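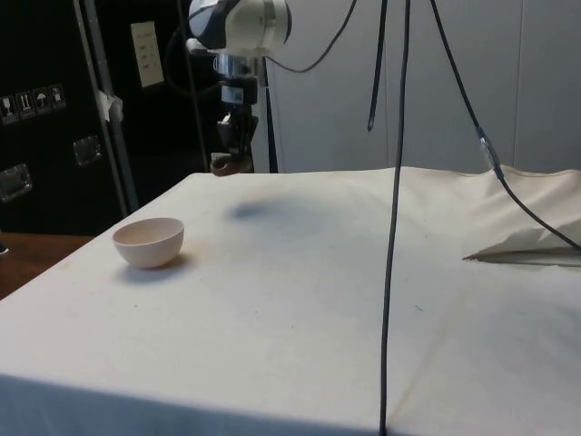

My back door was kicked in with the deadbolt thrown, a Bundcombe reader wrote under the May page, and the bolt itself came out of it without a scratch, so what exactly did I pay for? The officer taking the report had pointed at the jamb, where two short screws had pulled straight out of the trim.

The comment describes the usual failure. A deadbolt transfers the load of a kick to the strike plate, and the strike plate transfers it to whatever the screws are holding. In many houses that is a strip of soft pine less than an inch thick. The tips below deal with the frame first and the lock second.

Strike plates

Remove one screw from the existing plate and measure it. If it is shorter than 3 inches, it probably does not reach the stud behind the jamb. Replace the screws one at a time so the plate stays in position. Drill a pilot hole slightly narrower than the screw shank, angle it a few degrees toward the center of the stud, and drive by hand for the last few turns. An impact driver at full power will bow the jamb inward and the door will start to rub.

If the old holes are stripped, glue in a hardwood dowel, let it set overnight, and drill again. Toothpicks and glue are fine for a cabinet hinge. They are not adequate here.

A four-screw box strike is better than a flat one. The Howlader long strike fits a standard mortise but needs the recess lengthened at both ends. Mark it with a knife, not a pencil, and clear the waste with a sharp 3/4 inch chisel. Check that the bolt extends fully before the plate is screwed down for good. A bolt that stops short can often be pushed back.

Hinges

The top hinge takes the most weight and is the easiest to upgrade. Swap the jamb-side screws nearest the weatherstrip for 3 inch ones, one hinge at a time, with the door closed and latched. Doors that open outward have exposed hinge pins. Fit security studs or hinges with a set screw in the knuckle. To fit a stud, remove a pair of opposite screws from the two leaves, drive the stud into one side and enlarge the hole on the other.

Sliding doors

A cut length of broom handle in the lower track prevents sliding but does nothing about lifting. Open the door halfway and lift it. If there is more than 1/4 inch of play, drive pan-head screws up into the top channel and back them out until the door just clears the heads. The Kellholm track pin does the same job more neatly and locks the panels together, although the drilling template supplied with it is for aluminum frames only.

Sheds and garages

Hasps should be through-bolted with carriage bolts, washers and lock nuts on the inside. Wood screws in shed siding hold very little. Choose a hasp that covers its own fasteners when closed. On an overhead garage door, a zip tie on the emergency release is often recommended, but it may interfere with the release when you need it. A rigid shield over the release lever is preferable – read the opener manual before adding either.

Ladders are best chained horizontally to wall studs. Do not leave one lying along a fence.

Lights and recorders

Mount motion lights 9 feet above grade where the wall allows it. Most passive sensors detect movement across their field better than movement straight toward them, so aim them across the path. Set the timer and sensitivity after dark.

If you keep a camera recorder, check two settings: the clock and the overwrite period. The Herano recorder in our test garage overwrites after 14 days at its default quality. A theft from a garage may go unnoticed longer than that. Reset the clock when daylight saving time changes, and export any clip you need in its original format.

If you come home to a forced door

Stay outside and call the police. Do not sweep up, close drawers or handle the lock until they say you can. Photograph the damage before any repair, including the loose screws and splinters. For a temporary closure, screw a sheet of plywood across the opening from the inside and leave by another door. Keep the broken strike plate in a labeled bag until the insurance claim is settled.

Serial numbers

Record them for power tools, bicycles and electronics, and store the list somewhere other than the house. Engrave tools on the metal body, away from removable covers. Go over the list every 6 months, along with a check of the strike screws – softwood shrinks in heated rooms and they may take another quarter turn.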